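Requesting deletion of personal data from a company that is closing

My former employer used a consumer survey firm, Jukton, to collect staff opinions. Jukton has now informed its account holders that it will cease operations in April. My profile contains 169 survey responses along with my home address. May I still require the firm to erase this information, and to whom should the request be sent?
Wulan Lau

Yes. Submit the request in writing before the closing date and keep a copy. If an administrator has been appointed, send it to that person as well. Customer records are often treated as assets and may be sold, so state plainly that you object to any transfer. The privacy notice should name a contact.
Isla Lockyer

I submitted the same request to Sisine when it closed. A reply was received on a Monday, after 85 days. Please also check whether your login was shared with partner sites.
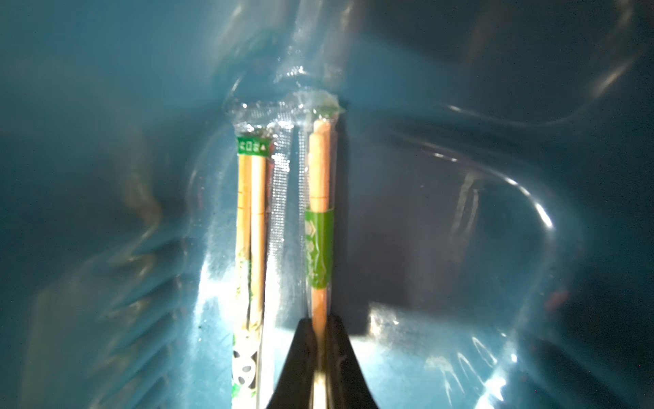 Wrapped chopsticks in a blue container.

The partner sites required separate requests in my case.
Donnelly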